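Flekik work table in green, with the Kvaran cutting mat
Reviewed by Tove Juhl

I bought the Flekik in April to replace a folding table that had started to sag in the middle. It cost £195 from Wiltum, delivery included, and the cutting mat was another £41. I use the two together for cutting card, film and packaging, so I am reviewing them together.

The table comes in one size and a few colours. I picked green for no better reason than that white shows every pencil mark. It is a strong green, brighter than on the website, and if you want something that fades into the room you should look at the grey one. I have got used to it. Small offcuts of white or clear plastic are easy to find on it, and that has saved me some crawling about on the floor.

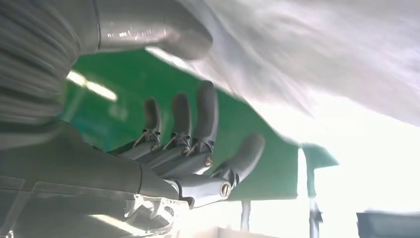 The green from low down, with the slightly lighter edge.

Putting it together took me 49 minutes on my own. The instructions are drawings only and the fourth one is the wrong way round, so look at the fifth before you tighten anything. The bolts are decent. The little spanner in the packet is soft and I gave up on it and used my own.

Once up, the table is steady. I lean on it quite hard when I cut and it doesn't rock. It stands 92 cm high, which suits me standing but is too tall for an ordinary chair. The top wipes clean with a damp cloth. Tape residue needs a bit of white spirit – try it on a corner first.

One complaint is glare. The surface has a sheen, and with strip lights overhead you get bright streaks on it from some angles. During the day, with the windows behind, it is less of a bother.

The mat is the better buy of the two. It is dark grey with thin white lines and small numbers, easy to read without shouting at you. The lines agree with my steel rule. Blade marks close up well enough, though I can feel two where I pressed too hard. Mine arrived rolled, and one corner still wants to lift. I left it under a pile of books overnight and that helped for a while. If I bought another I would pay extra to have it sent flat.
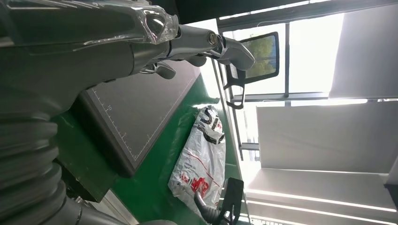 Kvaran mat on the green top, with a printed plastic bag next to it.

There is room beside the mat for whatever I'm working from, and I no longer have to stack things on the windowsill. I looked at the Pluva table as well, but the top was too shallow for the mat and the legs wobbled in the shop.

Table: four out of five, with a point off for the glare and the drawings.
Mat: four and a half.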